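Chapitre 6
Ce que l'étiquette promet, ce que le consommateur entend

Objectifs du chapitre
Distinguer une allégation vérifiable d'une allégation décorative.
Reconnaître les trois appuis habituels de la preuve publicitaire : le test, l'enquête, la caution.
Discuter la notion de consommateur moyen.

On enseigne volontiers que l'acheteur informé choisit bien. L'idée est commode, elle figure dans la plupart des manuels d'économie, et elle repose sur une hypothèse rarement examinée : qu'il existe, au dos du flacon, une information à lire. Or prenez un shampooing quelconque et cherchez sur l'emballage une phrase qu'un tiers pourrait démontrer fausse. La contenance, oui. La liste des ingrédients, à la rigueur, pour qui sait la déchiffrer. Le reste – « éclat », « douceur », « équilibre » – ne se réfute pas plus qu'un proverbe.

Le cas Brarkel, qui nous servira de fil dans ce chapitre, est instructif. La marque annonçait pour sa lotion Winano une « peau visiblement apaisée » et citait en petits caractères une enquête menée auprès de 1 253 utilisatrices. Le chiffre impressionne. Il faut pourtant demander apaisée par rapport à quoi, jugée par qui, et combien de temps après l'application. La notice ne répondait à aucune de ces questions. On apprenait seulement que 55 % des personnes interrogées se disaient « satisfaites ou plutôt satisfaites », ce qui laisse beaucoup de monde de l'autre côté, et ce qui mesure une humeur plus sûrement qu'un épiderme.

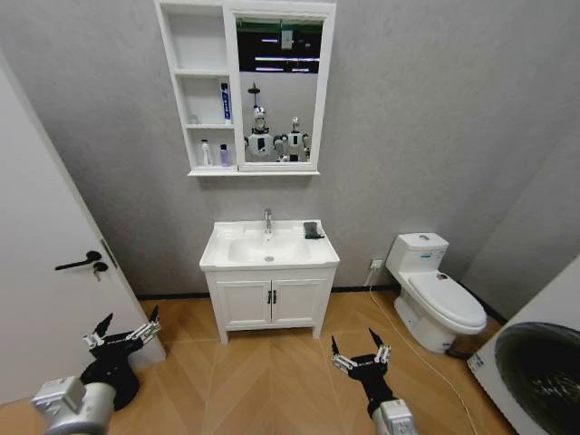
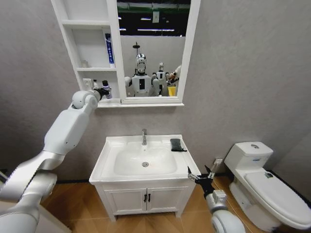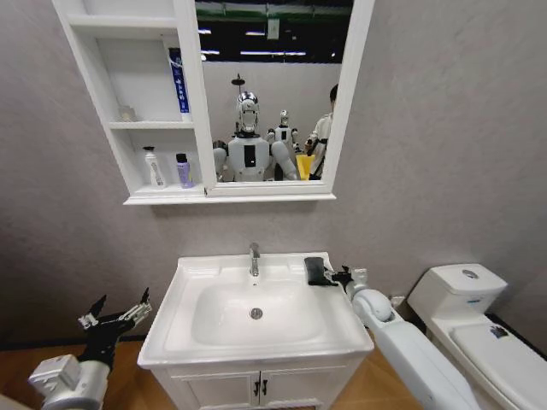
Flacons et étagères d'un meuble à miroir, dans une salle de bains.

Les défenseurs de l'autorégulation répondent en général que le consommateur n'est pas dupe, qu'il compare, qu'il relit. Je voudrais bien savoir où. En magasin, peut-être, pendant les quelques secondes que dure le choix. Chez lui, le produit cesse d'être un texte et devient une forme et une couleur : sur le rayon du bas du meuble, on prend le flacon lavande ou le blanc, et l'étiquette n'intervient plus guère. Une allégation travaille donc avant l'achat et se tait après. C'est une raison de se méfier des enquêtes de satisfaction, qui interrogent les gens au moment où la promesse a déjà été oubliée.

Reste la caution scientifique. « Testé sous contrôle dermatologique » signifie qu'un test a eu lieu et qu'un dermatologue y a pris part. La formule ne dit rien du résultat. Le laboratoire Fankhauser, sollicité par Brarkel, avait suivi 9 personnes, sans groupe témoin, au mois de décembre, saison où la peau sèche de toute façon. On peut trouver cela léger. On peut aussi remarquer que l'étiquette ne mentait pas.

Le concurrent Kastura a choisi une autre voie et n'affirme plus rien du tout. Son emballage montre une feuille verte. Certains y voient un progrès ; nous verrons dans la deuxième section qu'une image peut suggérer ce qu'une phrase n'aurait pas le droit de dire, et qu'elle est bien plus difficile à attaquer.

Termes à retenir
Allégation, preuve d'usage, groupe témoin, consommateur moyen, autorégulation.

6.1 Une affirmation peut-elle être exacte et trompeuse ?

La réponse courte est oui, et les juristes le savent depuis longtemps. La réponse longue suppose de séparer le contenu littéral d'un énoncé et ce qu'un lecteur pressé en conclut. Commençons par le contenu littéral, le seul que les fabricants acceptent de discuter.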